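Fórum > Casa e Têxteis > Colchas de algodão: vale a pena pagar mais?

ilse_vermeulen
Estou a ver uma colcha às riscas da Cestano que custa 468 euros. Dizem "tecido tradicional, padrão de 1990". Alguém tem? Desconfio de tudo o que traz a palavra tradicional na etiqueta.

Wim Van der Linden
Fazes bem. Comprei uma da Berndale em agosto e ao fim de quatro lavagens estava cheia de borboto. O preço paga a montra.

amber.db
Discordo do Wim. Se lavaste a 60 graus, a culpa não é da colcha. A minha é da Visser, lavo sempre a frio e continua igual.

Wim Van der Linden
Lavei a 30, como manda a etiqueta. E "continua igual" ao fim de quanto tempo?

amber.db
Três anos.

sugeng_y
Eu uso na cama um pano às riscas, amarelo-claro com laranja e verde-escuro, comprado na feira por uma ninharia. Amarrota, claro que amarrota, mas serve para tudo, até para espalhar os colares em cima quando ando a arrumar as gavetas.

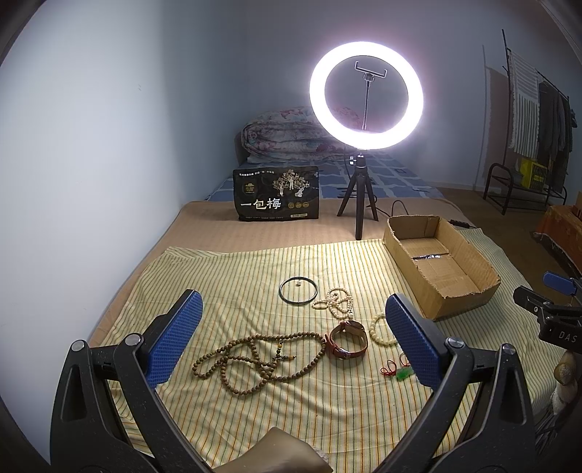 Nhi Đồng respondeu que amarrotar é o menos, o que lhe interessa é saber se larga tinta, porque já estragou um jogo de lençóis brancos com um pano de feira e o vendedor também jurava que era cor firme.

sugeng_y
O meu lavei à parte as primeiras vezes, por isso não sei dizer. Esfrega um pano branco húmido numa ponta antes de comprares.

ilse_vermeulen
Na loja não me deixam molhar uma peça de 468 euros, de certeza. Perguntei a composição e mandaram-me ver no site, que só diz "fibras naturais". Natural também é a serapilheira.

Wim Van der Linden
Sem percentagens não compres.

amber.db
Nisso concordo. Vê as da Vindilari, mas pede a gramagem por escrito.

ilse_vermeulen
Pedi agora. Se responderem, ponho cá.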